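Kokivel 2: planning and tracking software for hand-held grippers and the arms that learn from them

Kokivel takes what a person does with a pair of hand-held grippers and turns it into clean, time-aligned paths that an arm can plan from. It reads the marker cubes, follows both tools, and keeps going when one of them swings out of view. We love this part of the job, and version 2 is the one we've wanted to put out for a long while.

Roof windows are our favorite test. The sash tilts, the light from outside is fierce, and every reach goes up and over.
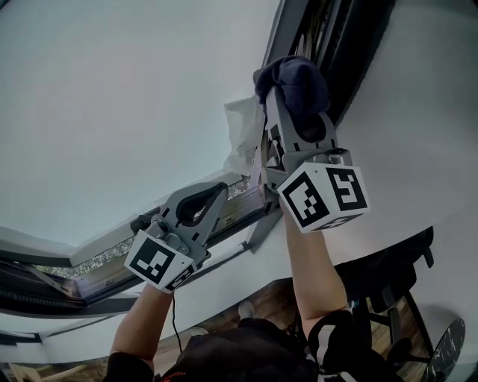 Both grippers raised to a tilted roof window, cloth in the right one.

What the tracker does

Each cube shows up to the cameras at some odd angle, often against bright sky. The old solver dropped the pose as soon as a marker got too slanted. The new one uses whatever faces it can see and fills short gaps from the other cameras – you can watch it happen live in the viewer, gap by gap. Beatriz Azevedo wrote that viewer and it's a joy to scrub through.

Two-tool sessions are handled as one recording. If the right gripper is pushing a cloth into the top corner of the sash and the left one is held open lower down, you get both paths on one clock.

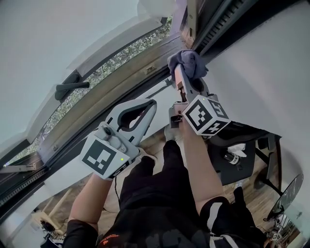
Contact and cloth

Cloth is hard. It bunches, it hides the fingertips, and it never takes the same shape again. Kokivel leaves the cloth itself unmodeled and labels the stretches where the tool is pressing on something, which the planner then treats as soft contact.

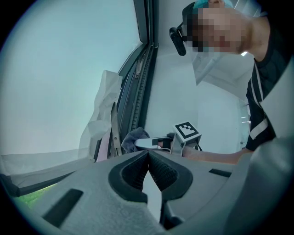

The planner keeps contact stretches and free moves in separate layers, so you can retime one and leave the other alone. Window frames are where this pays off. A crumpled gray cloth held against a grooved frame, with a small lever partway down, gives you a path that should stay close to the surface and still clear the lever. Ulla Suominen's clearance tool lets you drag that margin and see the path update.

Details

Export: Farmont and Pichler arm formats, plain CSV
Sample sessions included: 586
Viewer playback: up to 400 frames per second
Next release: December, with Lirine scene import

Page updated 2023-06-06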